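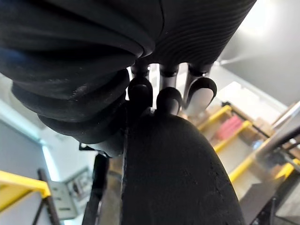
노란 선반 정리하던 날, 사진 모음

검은 물건은 정말 사진발을 안 받아요. 맨 위 사진에서 둥글게 솟은 까만 것, 가까이서 보면 표면이 무광이고 살짝 거칠면서 밝은 점이 자잘하게 흩어져 있거든요. 저는 이런 질감을 좋아하는데 멀리서 보면 그냥 시커먼 덩어리라 좀 억울합니다(물건 입장에서요).

안녕하세요, 오스트호프 2층 자재실 이야기를 오랜만에 올립니다. 오스트호프는 Ostthorpe를 우리끼리 편하게 부르다 굳어진 이름이에요. 새로 오신 분들이 검색해도 안 나온다고 하셔서 적어 둡니다!

9월 내내 미루던 노란 선반 정리를 드디어 시작했습니다. 발단은 폼 트레이였어요. 장비 상자 안에 끼워 넣는 검은 폼 인서트 있잖아요, 그게 상자보다 빨리 늘어나더라고요. 상자는 Trukmont 것으로 통일했는데 안에 들어가는 폼은 그때그때 Danko에 따로 주문하다 보니, 모양은 비슷한데 파인 자리가 다르고 두께도 다르고... 결국 맞는 걸 찾겠다고 하나씩 꺼내서 대 보는 시간이 제일 길어졌습니다. 목록을 뽑아 보니 등록된 자재가 179점이었어요. 제 기억으로는 봄까지만 해도 100점 남짓이라 믿고 있었는데, 기억이라는 게 참 편리하죠.

그래서 이번에는 상자에서 폼을 다 빼고, 노란 선반 위에 늘어놓고 보자고 했습니다. 마르첼라 슈탸스트니(Marcela Šťastný, 철자를 또 틀리면 안 되니까 적어 둡니다) 님은 바닥에 펼치자는 쪽이었는데, 저는 무릎이 먼저 걱정되는 나이라 선반에 한 표를 던졌어요. 선반 윗면이 매끈해서 먼지 닦기도 좋고, 노란색 위에 검은 폼을 올리면 윤곽이 아주 또렷하게 보입니다. 흰 책상에서도 해 봤는데 이상하게 노란 쪽이 눈이 덜 피곤하더라고요. 저만 그런가요?

다음 사진은 왼쪽 아래에 어두운 물건의 둥근 윗부분이 초점 나간 채로 큼직하게 들어와 있고, 손가락 사이 좁은 틈으로 뒤쪽 선반의 노란색이 띠처럼 보여요. 저 노란색이 조금만 비쳐도 아, 우리 방이구나 싶어서 반갑습니다.

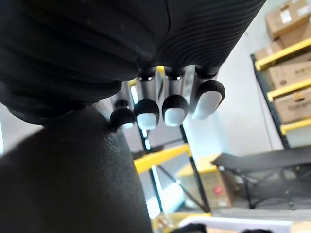
오스트호프 자재·보관팀 | 2층 자재실 갤러리

정리 순서도 물어보신 분이 계셔서 간단히 적어 볼게요. 거창한 방법은 없고요, 우선 폼을 겉모양끼리 모읍니다. 길쭉하고 모서리가 둥근 것, 넓적한 것, 그리고 어디에도 안 끼는 것. 어디에도 안 끼는 것이 언제나 제일 많은데 그건 일단 모른 척합니다. 그다음 파인 부분을 손끝으로 쓱 훑어서 부스러기를 털고, 뒷면에 연필로 번호를 적어요. 검은 폼에 연필이 보이냐고요? 비스듬히 기울이면 보입니다. 흰 펜을 써 봤더니 자꾸 손에 묻어나서 다시 연필로 돌아왔어요.

번호는 예전 장부의 400번대를 이어서 쓰기로 했습니다. 이건 페르디난트 푹스(Ferdinand Fuchs) 님 의견인데, 저는 새로 1번부터 시작하고 싶었거든요. 깨끗한 공책의 첫 장 같은 기분을 내고 싶었달까... 그런데 옛 장부와 엉키면 누가 푸느냐는 말에 바로 접었습니다. 제가 풀게 될 게 뻔하니까요. 옛 장부는 Standell 프로그램으로 만든 건데 검색이 느려서 그렇지 내용은 꽤 충실해요.

이번에 다시 느낀 건데 폼은 눕혀 두는 것보다 세워 두는 편이 구분하기 쉽습니다. 눕혀 놓으면 다 같은 검은 판으로 보이다가도 세우면 옆에 난 홈이며 뒷벽 높이가 확 드러나요. 대신 살짝만 건드려도 넘어가는 녀석이 있어서, 바닥이 도톰한 것만 세우고 얇은 건 눕히는 걸로 타협했습니다. 넓고 속이 파인 건 아예 열린 쪽이 보이게 두고요. 저는 이렇게 속이 훤히 들여다보이는 트레이를 보면 자꾸 뭘 담고 싶어져서 큰일입니다. 지난번엔 클립을 담아 놓고 한참을 찾았어요.

아래 칸 이야기도 해야겠네요. 위쪽은 그럭저럭 모양이 나는데 선반 아래 칸은 그늘이 져서 늘 손이 덜 갑니다. 작고 까만 네모 조각들, 나란히 놓인 동그란 회색 원판, 오른쪽 끝에 비스듬히 모여 있는 가느다란 금속 막대까지, 다음 사진에 그 칸이 그대로 나와요. 원판은 볼 때마다 동전 같기도 하고 컵받침 같기도 한데, 정식 이름표를 붙여 줘야지 하고 미룬 게 벌써 몇 번째인지 모르겠습니다. 선반 왼쪽 끝에 돌돌 말린 검은 뭉치도 같이 봐 주세요. 골이 져 있는 데다 그림자까지 진하게 떨어져서 의외로 존재감이 대단합니다!

그리고 카펫. 회색 줄무늬 카펫 위에 베이지색 종이 쪼가리 하나, 투명한 비닐 한 조각. 정리하는 날의 바닥은 원래 그런 거라고 우겨 봅니다. 청회색 벽이랑 노란 선반 조합은 제가 이 방에서 제일 좋아하는 부분이에요.

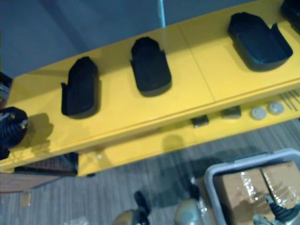

그래서 남은 일을 적어 보면, 우선 이름표입니다. 종이 이름표는 자꾸 말려 올라가서 이번에는 끼우는 식으로 된 걸 써 볼까 해요. 마르첼라 님이 색깔별로 나누자고 하셨는데 저는 색이 많아지면 오히려 못 찾는 사람이라 아직 이야기 중입니다. 글씨만 크게 써도 반은 해결될 것 같은데 말이죠. 제 글씨체가 문제라는 지적은 겸허히 받아들이고 있습니다.

두 번째는 짝 찾기예요. 상자를 잃어버린 폼이 29점이나 됩니다. 분명히 어딘가에 상자가 있을 텐데, 다른 층에서 빌려 가신 분이 있으면 조용히 문 앞에 두고 가셔도 됩니다. 안 물어볼게요. 빈 상자여도 괜찮고 뚜껑만 있어도 괜찮습니다. 특히 길쭉한 폼이 들어가는 상자가 급해요. 겉에 Trukmont라고 적혀 있고 손잡이가 달린 종류예요.

세 번째는 Danko에 보낼 주문서입니다. 지금까지는 필요할 때마다 낱개로 시켰는데, 앞으로는 페르디난트 님이 모아서 한 번에 넣기로 했어요. 혹시 새 폼이 필요한 팀은 담을 물건을 같이 가져와 주세요. 치수만 적어 주시면 꼭 홈 하나가 모자라더라고요. 물건을 직접 대 보고 본을 뜨는 게 제일 빠릅니다. 오전에는 제가 자리를 비울 때가 많으니 오후 세 시쯤 오시면 커피도 한 잔 드릴 수 있어요(믹스커피지만요).

나무 장 안쪽은 이번에 손도 못 댔습니다. 문을 열어 보긴 했는데 그대로 다시 닫았어요. 거기는 다음 달에 따로 날을 잡으려고 하니 같이 하실 분은 자재실 문에 붙은 종이에 이름 적어 주세요. 장갑은 있는데 작은 치수가 부족하니 손이 작은 분들은 챙겨 오시고요!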